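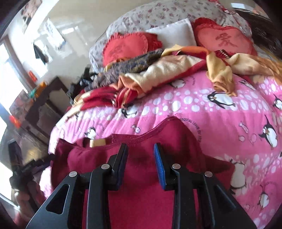

4.3 Comparing finger pads on soft goods

Use this procedure to choose between the two pad types supplied with the Fikden hand-held gripper. It covers fleece, towelling and other bedroom fabrics. For rigid objects, go to section 4.4.

The gripper can be run with matching pads or with a different pad on each finger. A mixed pair (navy on one side, blue on the other) is a quick first check. It shows which surface the cloth slides against, but the results do not count towards the final choice.

Before you start

You will need:
Fikden gripper with both fingers fitted
Two navy pads and two blue pads
Rallamska wrist camera, charged
Clidesent logger, version 21 or later
One fleece item, one thin cotton item and one smooth item such as a satin throw

CAUTION: Keep your free hand away from the fingers while the trigger is held. The pads can pinch skin.

Procedure

1. Switch on the logger and wait for the steady light.

2. Open the fingers fully and press Zero. Do not touch the trigger until the reading settles.

3. Lay the fleece item on a bed or other padded surface. Leave it bunched. A flat cloth is harder to pick up and should be tested separately (step 9).

4. Bring the gripper down with one finger on each side of a fold. Check in the camera view that both finger tips can be seen.

5. Close slowly until the cloth stops moving between the pads, then hold for two seconds.

6. Lift to about hand height above the bed. Hold, lower and release.

7. Repeat until you have 20 lifts with the same pads. Bunch the cloth again after each release.

8. Change both pads and repeat steps 2 to 7.

9. Repeat the whole test with the cloth laid flat, gripping at a hem.

10. Do the same for the cotton and smooth items.

NOTE: Patterned bedding underneath is fine. The camera does not need a plain background for this test. If a bright window washes out the view, turn so that it is behind you.

NOTE: Loose scarves and throws close to the test cloth may be picked up with it. Mark any such lift as Void in the logger.

Reading the results

Open the session in Rashidi and select Compare Pads. Slip is shown in counts. A lift below 396 is a firm hold. Between 396 and 1,700 the cloth moved but stayed in the grip. Anything over 1,700 is logged as a drop.

If the two pad types give the same result, fit the blue pair.

If slip is high on one finger only, check that its pad is pushed fully home and that no lint is caught in the ridges. Clean with a dry brush. Do not use solvent.

Record the chosen pads on the set-up sheet before moving on to section 4.4.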